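Pakzad repair shop gives its processor robot a proper tune-up

14th October

If you have ever dropped a processor into its socket by hand, holding your breath the whole way down, you will have some sympathy for the robot at the Pakzad computer refurbishing shop in Gitoseo, which has to do the same thing all day long and got its first full service this month after 800 placements.

The cell is called Flatura, a name that came with the software and stuck, and it has one job. A desktop case comes in with the board already screwed down, the robot picks a processor out of a tray, carries it over the open socket, and sets it on the pins. A person still swings the load plate open before the case goes in and still closes the lever after it comes out, and the shop is in no hurry to change that.

Golshifteh Tehrani, the technician who looks after the cell, had been noticing for a couple of weeks that the gripper was letting go of chips with a slight twist. It was a very small twist, the kind you only catch if you have been watching the same move over and over with a cup of tea in your hand, but pins in a socket are not forgiving, and she would sooner lose a morning to maintenance than a motherboard to guesswork.

"I kept blaming the tray," she said. "I cleaned the tray, I leveled the tray, I even swapped it for the spare. Then I put a finger on the gripper and felt it move, and I thought, well, I owe that tray an apology."

The trouble was in one of the black gripper fingers, where a screw had backed off by a fraction of a turn. Tehrani took both fingers off, cleaned the old thread-locker out of the holes (slow work, with a wooden pick and a good lamp), and put everything back with fresh screws, tightening each side a little at a time so the fingers stayed parallel. The replacement parts came from Jarkier, the small machine shop across town that cut the original fingers and still keeps the drawings.

Then came the fussy part. Once the fingers have been off, the robot no longer knows quite where their tips are, so it has to be taught again. She does this with an old processor that no longer works and a scrap motherboard in a spare case, bringing the arm down at a crawl and stopping just above the socket to look along the edges from both sides. The small camera on the arm helps with lining things up from above, but she likes to get her own eyes down level with the board too, partly out of caution and partly, she admits, out of habit.

Only when the dead chip had gone down cleanly 50 times in a row did she let the cell have a live one. The first few went in with her hand resting next to the stop button, and she checked the seating on each before closing the lever herself.

There were a few other jobs on the list while the arm was parked. The cable running up to the gripper got a new strain relief, the processor tray got a softer liner, and the lamp over the fixture was moved a little to one side. Heat spreaders are shiny things and throw light straight back up, which had been confusing the camera on some chips and leaving others alone, depending on how much polish they had left on them. It is better now, though Tehrani says she would still like a diffuser, and she has a piece of frosted plastic at home that might do nicely if she can find it.

From here on the finger screws will be checked every 16 hours of running time, and the fingers will come off for a full cleaning every 700 placements, a bit sooner than this first time. A paint mark across each screw head and onto the finger beside it should make the daily look-over a matter of seconds: if the line is broken, something has turned.

The next shipment of desktops is due in November, and Pakzad expects to have the cell running its regular shift well before then. Tehrani has kept the scrap board and the dead processor in a drawer under the bench, with a label asking people to please leave them there.
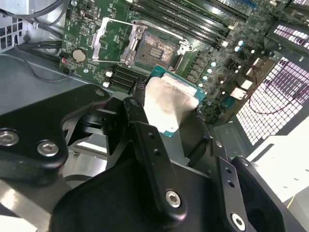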